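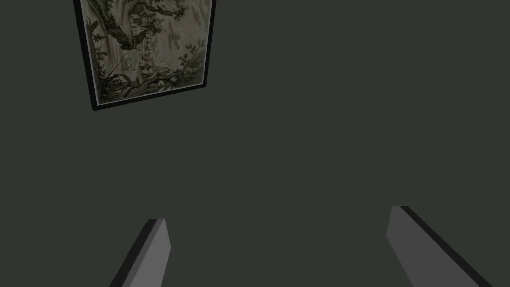 About Lollico

Hi! You've found the about page, so either you're thinking of signing up or you clicked the wrong thing in the footer. Stay a minute either way.

Lollico is a small web shop in the most literal sense: we make websites and web apps, plus a few little tools for people who spend too much of their day inside a browser. I started it out of pure irritation. I was posting to forums and social sites all day for a job I won't bore you with, and every one of them had some tiny thing that drove me up the wall. The reply box that ate my draft when I hit the back button. The settings page with four different Save buttons (which one saves? all of them? none of them?). I kept a list in a text file, and when the list got to 294 lines I figured I should probably do something with it.

What we make

Our main product is Ploltico, a drafts box for people who write online. You type, it keeps every version, and you can send the finished thing to your blog or your newsletter from the same window. It runs in the browser and there's nothing to install. The free plan holds 125 drafts and the paid plan holds as many as you like. I get asked why 125 all the time, and it's the number I picked on the first night and then got used to.

Then there's Sandlow, which is our comment system. You paste one line of code into your page and you get threaded comments that load fast and don't follow your readers across the web. I'm very fond of Sandlow. It's the least glamorous thing we've ever built and it gets the nicest email. Long comments can go up to 4,000 characters, and yes, we raised it from 2,000 when the crossword bloggers complained. They were right, they have a lot to say!

Geagea was our first product and it's still running, even though we don't advertise it. It checks your site for dead links and mails you a list in January, once a year. Some people have had it switched on so long that they write back to the email like it's a holiday card. We don't take new accounts for it right now, but if you have one, it's safe.

How we work

We're all remote and we mostly write things down. There's a shared notebook where every feature starts as a paragraph in plain English, and if I can't follow the paragraph, we don't build the feature yet. We ship small changes often and we put all of them on the changelog, even the embarrassing ones (see "fixed the button that logged you out when you asked for help").

We don't have investors. Customers pay us, we pay ourselves and the hosting bill, and whatever is left goes toward the next thing on the list. It does mean we're slow sometimes. If you've been waiting on the Sandlow dark theme, I know, I see your emails, it's coming.

Things we won't do

We won't sell your email address. We won't put a pop-up over something you're trying to read. If we ever shut a product down you'll get plenty of warning and a proper export file that opens in normal programs.

Working for you

Now and then we take on outside projects, usually redesigns for sites that have grown a bit wild over the years. If yours has three menus and you're scared of two of them, write to us. Tell us what bugs you most when you use it, and what your visitors complain about, and skip the formal brief unless you already have one lying around.

Getting in touch

The contact form goes straight to our shared inbox and a real person answers it, usually by the next working day. Bug reports are welcome, and so are grumpy ones. Please tell us which browser you're using, it saves us both an email.

Page last updated September 27, 2019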